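Gunavside layout sheet, large format

Maker: Brudex
Sold as: flat pack, white
Sheet width: 800 mm
Rating: 4 out of 5

The Gunavside is a plain, unprinted white sheet sold for layout work and bench covering. It has no grid, no coating and no adhesive edge. I used it for two jobs: lying loose over a tabletop, and taped upright to a board with pencil marks on it. Results differed enough between the two that I have rated them separately.

Flat on the bench

The sheet arrives with a slight curl at two corners. Left overnight under a straightedge, it settled and stayed down without tape. It doesn't creep when a carton is slid across it, provided the tabletop underneath is clean. Small bright parts are easy to find against it, and a dropped screw shows up at once.

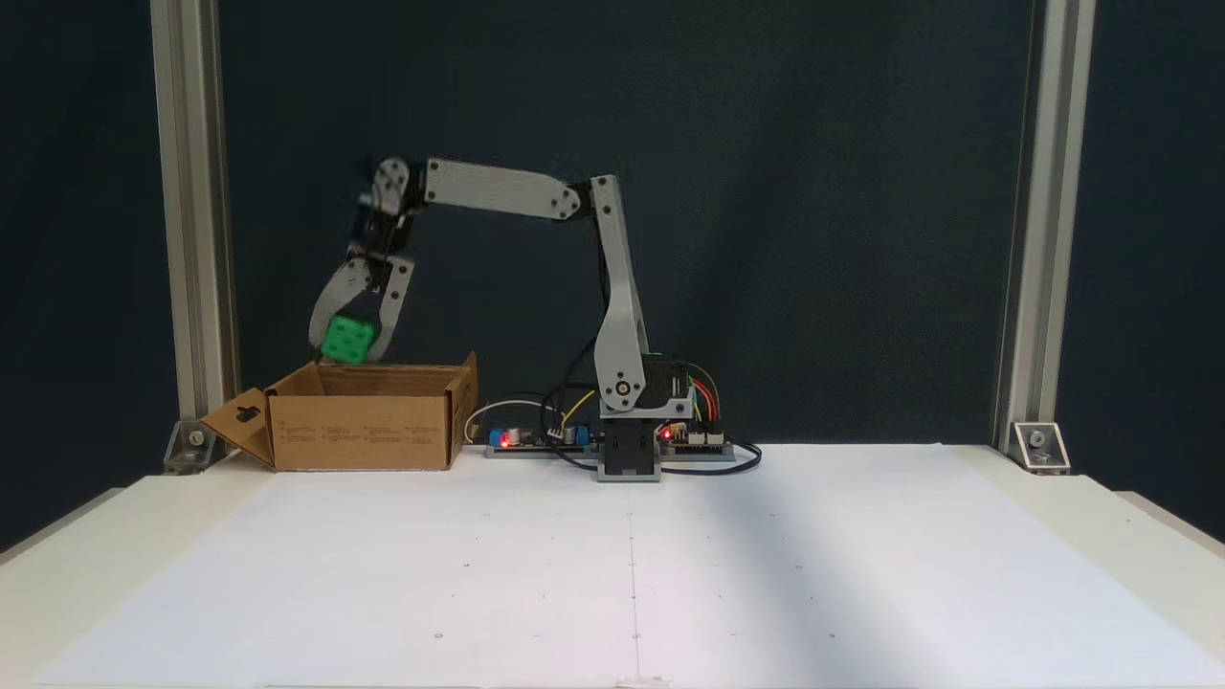 Sheet over the tabletop, with an open cardboard box at left and a green cube above it.

Glare is low. Under a bench lamp the surface stays matte, and small red indicator lights remain readable from a normal sitting position. The cheaper Drestine sheet I used previously had a faint sheen that became tiring by mid-afternoon.

Marks are another matter. Graphite dust wipes off with a dry cloth, but cable jackets leave grey scuffs that do not. Count on replacing a bench sheet every few weeks if the bench gets regular use.

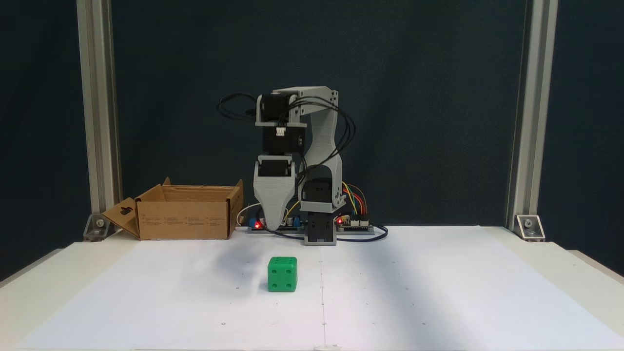
White work surface between the aluminium posts, navy fabric behind.

Upright on a board

For the second job I wanted a vertical surface to mark out on. The sheet is stiff enough to hang from its top edge. One small piece of clear tape at the centre held it for the length of the session, although the bottom corners lifted when a door was opened. Two more pieces would fix that.

Colour is the one real complaint. Brudex lists the sheet as white. Against an off-white backing it reads as pale blue, and anyone matching it to existing stock should order a single sheet first. 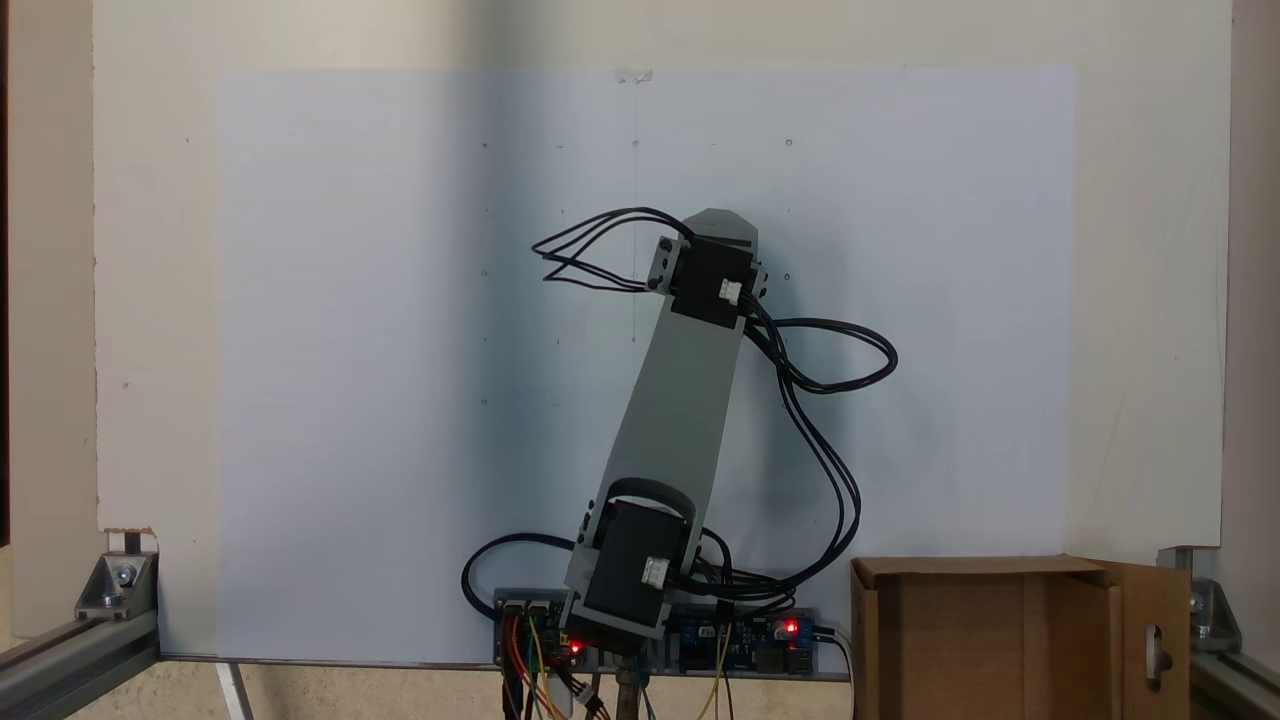 Hung on the white board, taped at top centre.

Pencil takes well. A 2H lead gives a thin line with no tearing, and an HB erases fully on the first pass. I laid out five rows of five marks: small circles at the nine main points, short dashes and ticks between them, and a light vertical centre line. The grid checked square against a steel rule afterward -- no stretch that I could measure.
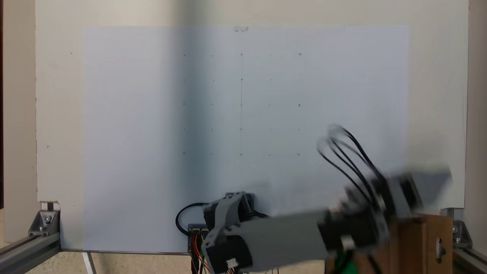
Reviewed by Saoirse Flanagan
Nov 9, 2018

The centre line was drawn very lightly and is hard to pick up from across the room. Use a softer lead if the marks have to be read at a distance.

Scores: bench covering, 3.5. Marking out, 4.5. The pack has no stiffener -- ask the seller to add one, as one of my sheets had a crease along the short side.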